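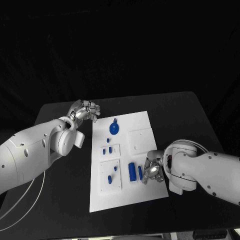 # Kidthorpe Peg and Plate Assembly Set

The Kidthorpe set is a tabletop kit of blue parts and white mounting plates for practising fitting and placement. It is used in occupational therapy rooms, trades training and bench testing, anywhere the same small job has to be set out and repeated under the same conditions. It replaces the Menon starter kit, which we stopped selling in April.

## The parts

The plates are white, with small screw holes at the corners, and come in more than one size. You can screw them down to a board or lay them loose on a sheet. Fixed plates are easier to work with one hand. Loose plates shift when a peg is pushed in at an angle, and some instructors prefer them for that.

The pegs are short blue cylinders that stand upright in the plates. The disc is a separate blue part with a raised loop or tab on the upper side and a small hub in the middle. It takes a different grip from the pegs, so most written tasks leave it until last.

All blue parts are moulded in the same colour. We are asked now and then for a mixed-colour set for sorting work. We don't make one, but the Tumomov sorting tray takes the same pegs and comes with coloured inserts.

## Specifications

| Item | Detail |
|---|---|
| Catalogue number | 353 |
| Plate colour | White |
| Peg and disc colour | Blue |
| Plate fixing | Screw holes at corners |
| Screws | Supplied, with driver |
| Task cards | 24, printed both sides |
| Rated peg insertions per plate | 2,000 |
| Packed weight | About 17 ounces |

The insertion rating is for pegs pushed in straight by hand. Plates will last a shorter time if pegs are levered out sideways. When a fit becomes sloppy, replace the plate first and keep the pegs, as they wear more slowly.

## Setting up

Choose a flat table at elbow height. A dark, matte top is best for the white plates and cuts down on glare from overhead lights. If your table is a light colour, the Plirnex bench mat in charcoal will do the same job.

Lay out a plain white work sheet and set the plates on it before you put out any pegs. Leave a clear margin at one end for parts that are waiting to be placed. The task cards show a layout for each exercise, but the sheet can be turned to suit left-handed users or anyone working from the far side of the table.

For timed work, trace the plate outlines on the sheet in pencil. The next person then starts from the same positions.

## Cleaning and storage

Wipe the plates and pegs with warm water and dish soap, then dry with a soft cloth. Alcohol wipes are fine for the pegs and disc. Don't use them on the task cards, as the print will lift. No part of the set should go through the dishwasher.

Store the plates flat. A plate left leaning in a warm cupboard can take on a slight bow, and the pegs will then bind at one side.

## Spares and ordering

Pegs, discs, screws and single plates are sold separately. Quote the catalogue number and tell us which size of plate you need. If you aren't sure, measure between the centres of two neighbouring screw holes and send us the figure in millimetres.

Work sheets are sold in pads. Any heavy white paper cut to size can be used instead.

The set contains small parts and is not a toy. Keep it away from children under three.

Page revised February 2021.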